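Removing Set-In Grease Stains from Cotton Towels

Grease that has been through a dryer bonds to cotton more firmly than fresh grease, and a normal wash cycle will usually leave a gray or yellow shadow. The method below works on terry, waffle weave and flat kitchen cloths. It is not suitable for wool, silk or anything with a water-repellent finish.

What you need

Liquid dish soap with no added moisturizer
Baking soda
A soft brush
A basin that holds at least 2 gallons
Oxygen bleach powder (white and colorfast items only)

Procedure

Sort by color first. Dark cloths are treated separately from reds and whites, and oxygen bleach is left out of the dark load unless a hidden corner has been tested.

Lay the towel flat and dry. Do not wet it before applying soap; water fills the fibers and keeps the soap on the surface. Put a line of dish soap over the stain, extend it half an inch past the visible edge, and work it in with the brush along the direction of the weave. Leave it for 15 minutes.

Sprinkle baking soda over the soap and brush again with light pressure. On terry, brush both faces — the loops on the back hold as much grease as the front.

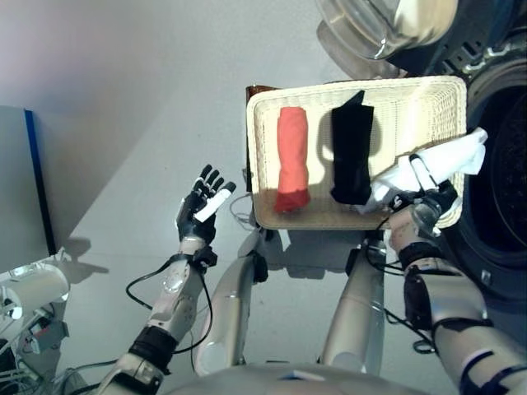 Na-rae Seok wrote in to say that the baking soda step can be skipped on flat weaves, where it tends to lodge in the hems, and that a second application of soap gave her the same result. This is a reasonable substitution for thin cloths. For terry, keep the baking soda.

Rinse from the back of the stain with the hottest water the care label allows. If a shadow remains on a white towel, dissolve oxygen bleach in the basin at the rate printed on the package and soak for some 2 hours, keeping the fabric fully under the surface.

Wash as usual with regular detergent and no fabric softener. Softener leaves a coating that traps the next stain.

Air dry and inspect in daylight. Grease that is invisible on wet cotton shows up again when the cloth dries, so keep the towel out of the dryer until the area is clear. Repeat from the soap step if needed. Old cooking oil often takes three rounds — motor oil may not come out at all.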